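Diese Datenkarte beschreibt den Bestand »Küchentisch — Geschirr und Ablage« in der Fassung vom September 2025. Sie richtet sich an Stellen, die den Bestand nutzen oder ergänzen.

## Gegenstand

Der Bestand umfasst 237 Aufnahmen zum Einräumen von Alltagsgeschirr auf einer Arbeitsfläche. Erfasst sind Tassen, Teller, kleine Töpfe und die zugehörigen Ablagen. Besteck und Gläser sind in dieser Fassung nicht enthalten. 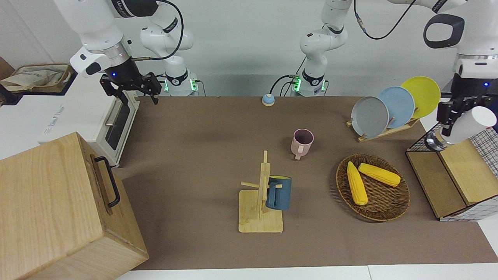
Die Benennung der Gegenstände folgt der Wortliste von Magdalini Balaskas. Maßgeblich ist die Grundform; Farbe und Material werden als eigene Merkmale geführt. Der hölzerne Tellerständer mit grauem, hellblauem und gelbem Teller erhält daher einen Eintrag für die Ablage und je einen für die Teller. Lebensmittel wie die Maiskolben auf dem runden Korbtablett werden unter `beigabe` verzeichnet und zählen nicht zum Geschirr.

## Felder

| Feld | Inhalt |
|---|---|
| `objekt` | Grundform nach Wortliste |
| `farbe` | Hauptfarbe, bei Bedarf Innenfarbe |
| `ablage` | Ständer, Tablett, Regal, Tisch |
| `lage` | stehend, liegend, hängend, gehalten |
| `beigabe` | Lebensmittel, Textilien, Sonstiges |

Die Wortliste enthält 47 Grundformen. Neue Begriffe sind vor ihrer Verwendung bei Abundio Ayala anzumelden.

## Hinweise zur Auszeichnung

Für Tassen am Tassenbaum gilt der Wert `hängend`, sobald der Henkel auf einem Zapfen liegt. Wird die Tasse zugleich festgehalten, ist zusätzlich `gehalten` einzutragen.
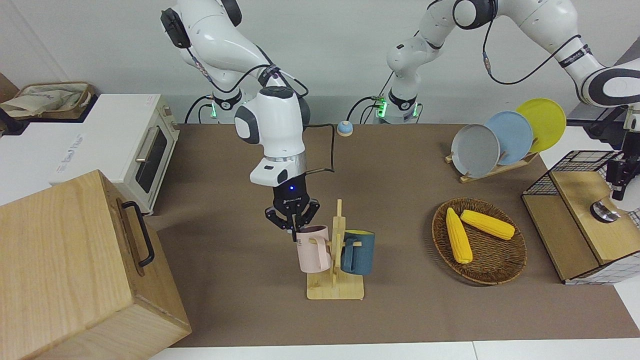 Bei abweichender Innenfarbe sind beide Farben anzugeben, die äußere zuerst. Beschriftungen werden nur übernommen, wenn sie zweifelsfrei lesbar sind — andernfalls bleibt das Feld leer.

## Prüfung und Pflege

Mehr als 40 Einträge wurden nach der Durchsicht durch Nadège Coste berichtigt, überwiegend in den Feldern `ablage` und `lage`. Die Pflege liegt bei der Arbeitsgruppe Dastix. Korrekturen werden gesammelt und im Oktober eingearbeitet.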